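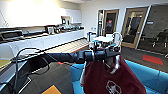
The arm with a maroon fabric bag, beside the kitchen area.

Print this article | E-mail to a friend
7 Jan 2022

The planning software developed at Morwood, known as Brekik, checks each proposed movement 10 times a second and discards any that would strain the cables.

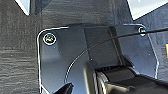

A cable crossing the mounting plate, seen from the wrist.

Soft loads remain difficult. The 332 recorded runs are to be reviewed in February.

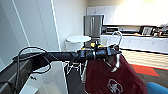

Brekik plans for the load as well as the arm - a point on which Prinlow had insisted. A bag hanging in folds from a hook has no fixed outline, and the planner must allow room beneath it.

73 shares | 2 comments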